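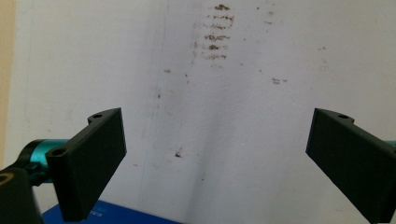
Two-finger gripper, pads open, at a painted wall with brown staining.

Sulham 60 Hand-Held Two-Finger Gripper
Manufacturer: Clerkau
Order number: 3034
Page last revised: 2018-04-23

Overview

The Sulham 60 is a hand-held gripper for workplaces that are moving part of their cleaning, sorting or restocking work to an automated arm. A worker carries the tool through a task in the normal way. The same finger geometry is fitted to the arm that later takes over the repeat portion of the task, so reach, clearance and grip width are settled on the floor before the arm is installed.

Typical tasks are picking up cloths and small packs, placing cartons on shelves, and wiping or spot-cleaning vertical surfaces. Wall work is supported with the cloth held between the pads. The tool is not intended for scraping.

Specifications

Fingers: two, opposed, flat pads, matte black
Maximum opening: 131 mm
Maximum grip force: 60 N
Rated payload: 20 N, held level
Pad replacement: by hand tool, both sides as a pair
Operating area: indoor, dry or damp surfaces
Not rated for: solvents, hot surfaces, food contact

What changes for staff

Sites should plan the change in duties before ordering. On a wall-cleaning route, the arm covers open stretches at fixed height. Corners, door frames, seams and anything behind fixed furniture stay with the cleaning crew. Old stains that need a second product or a change of cloth also stay with the crew, as the arm repeats one motion and does not judge the result.

In practice the crew spends less time on long overhead and shoulder-height strokes and more time on inspection, touch-up and supply. One worker per shift is normally named as route lead. The route lead walks the area, marks surfaces to be skipped, carries out the first pass with the hand-held tool and signs off the finished work. This is a new duty and should be written into the job description with paid time for it. Clerkau recommends that the route lead be chosen from the existing crew. Workers who already know the building set better routes and need fewer corrections.

Work pace must not be set by the arm. The controller has a hold function that any worker can use without a code, and a hold is not logged against a named person.

Handling

Keep the wrist straight and let the tool rest against the forearm when working above chest height. Limit continuous use to 20 minutes, then change hands or change task. Approach a wall square on, with both pads clear of the surface, and close on the cloth before making contact. Pads that touch a painted wall directly can leave dark marks.

Check the pads at the start of each shift. Replace them if an edge is chipped or if the faces no longer meet evenly. Wipe the tool down with a damp cloth and mild soap. Do not immerse it.

Compatibility

Fits Brornia wall-route arms with the standard wrist plate. Ghorbani shelf arms require the adapter plate, ordered separately. Older Ghorbani units with the narrow wrist are not supported. Pads are the same part for the hand-held tool and for both arms.

Supplied with

Hand-held gripper, one
Spare pad pair, one
Hand tool for pad change
Forearm strap, adjustable
Printed route sheets
Quick guide, English and Spanish

Training

A half-day session at the customer's site is included with the first order. It covers safe handling, pad change, use of the hold function and route marking. Crew members from all shifts should attend. A night-shift session can be booked at the same rate.

Ordering

Sold singly. Orders that include an adapter plate ship together with the plate. Replacement pads are kept in stock. The annual price list is issued in December and applies to orders placed after that month.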